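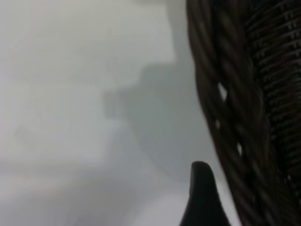

Bread Baskets: Questions We Get Asked
Last updated Jun 9, 2023

Most of what gets written about bread baskets is written by somebody who would like to sell you one. We sell a few ourselves through the Ormsby shop, so read this page with the same suspicion you would bring to any other. What follows comes from the shop inbox, which had 161 messages about baskets in it the last time we cleared it out. Plenty of them asked the same thing.

Does a woven basket keep bread fresh?

No. We have seen this claimed on hang tags and in at least one newspaper column, and we have never seen a reason for it that held up. A basket is full of holes. Bread left in one overnight dries out much as it would on a bare plate, maybe a little slower underneath. If you want bread to last until tomorrow, put it in a bread box or a bag and keep the basket for the table.

But the baker's leaflet says it "lets the crust breathe."

It does let air through, and for an hour or two that can help a warm roll. Steam trapped under a hot roll in a solid bowl makes the bottom go soft. An open weave gives it somewhere to go. That is a fair point in the basket's favor and we are happy to grant it. It doesn't stretch to overnight storage, whatever the leaflet says.

Natural wicker or synthetic?

"Wicker" is a word for the way a thing is woven. The stuff it is woven from can be willow, rattan cane, paper cord or plastic, and sellers are not always in a hurry to tell you which. Turn the basket over and look at where the strands end. Natural ones tend to vary in thickness and have small knots or splits. Synthetic strands are usually very even, with a slight shine.

For bread on a family table I'd take the synthetic every time. You can wash it. People get sniffy about this, and then they spill soup in the willow one.

Why are so many of them dark brown?

The polite answer is that dark brown goes with everything. My own suspicion is that it hides uneven weaving and old butter. A dark weave also hides crumbs very well, so check it with your fingers, or hold it up to the light and look through the bottom.
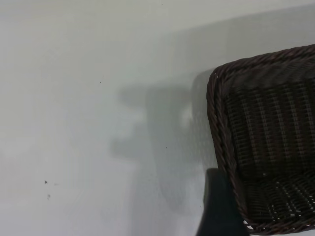 Once a month is enough for that if the basket only ever holds whole rolls. If you slice bread into it, do it every time you use it. Crumbs get packed in beside the upright ribs, and a dry pastry brush shifts them better than a damp cloth, which turns them to paste.

Can it go in the dishwasher?

The Jondgate care card says yes, top rack. We tried it with two of their synthetic baskets and one came out with a corner pulled up, which is a poor result from a sample that small. Warm water in the sink with a little dish soap and a soft brush does the job. Rinse, shake hard, and leave it upside down on a rack. Natural willow or cane shouldn't be soaked clean at all. Wipe it, then let it dry well away from the radiator.

What does the thick braided rim do?

Partly it is there to look nice. It also covers the cut ends of the uprights and gives you something solid to hold, so when you are shopping, the rim is the place to look hardest. Squeeze it at the corners. If the braid slides over whatever is underneath, it was finished in a hurry and will start to unravel from there. A rim with a gap here and there between the twists is normal. Loose ends poking through are a different matter.

Rectangular or round?

Rectangular, if you bake anything long. Round baskets look generous in catalogs and then you find that a long roll sits across the top like a seesaw. A rectangle with rounded corners is also easier to place on a crowded table and takes up less of a shelf. Round is fine for dinner rolls. I have no strong feelings about oval, except that the ones we ordered from Medden wobbled.

Is a 29 dollar basket better than a cheap one?

Sometimes. Price tells you about as much as the tag does. We have had expensive ones with a sloppy base and cheap ones that are still in use. Press down in the middle of the floor with your palm. It should give slightly and come back. If it creaks and stays down, put it back on the shelf.

Do I need a liner?

For most bread, I would say no. A liner is mainly a way to sell you a second thing. The exceptions are anything glazed or sticky, where sugar in the weave is a misery to get out, and very seedy loaves. A clean dish towel works. The fitted liners with elastic, like the Renuslow set we stocked for a while, fit the basket they were made for and nothing else.

How about a soft enriched roll with a ridged, golden top? Does that count as sticky?

If it's only brushed with egg, no. Let it cool until you can hold it comfortably and put it straight in. 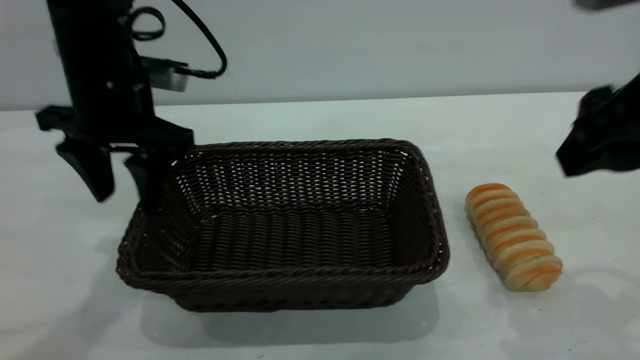 Marama Lockyer wrote in April to say we are wrong about this, and that she lines the basket for everything, egg wash included. Her argument is that flakes of crust come off the ridges of a shaped roll and work down into the weave, and that shaking out a towel is quicker than brushing out a basket. She adds that anyone who prefers brushing must have very little to do.

Fair enough on the flakes. I still think she is trading a brush for a pile of laundry, but her way is no worse for the bread, and if you own more dish towels than patience you may side with her.

My basket smells odd. Is it safe?

New synthetic ones can smell of packaging for a few days. Wash it, dry it and leave it somewhere airy. If the smell is still strong after two weeks, ask the seller what it is made of and whether it is sold for food. Plenty of woven baskets are meant for magazines and guest soap, and a listing photo with a baguette in it proves nothing. A musty smell in natural wicker usually means it was put away damp. Look for gray spots along the ribs, and if you find any, stop using it for bread.

Can I warm rolls in the oven in the basket?

Please don't. We have had this one more often than you would hope. Warm them on a tray and move them over.

Do you take returns?

Yes, within the usual period and without crumbs in it.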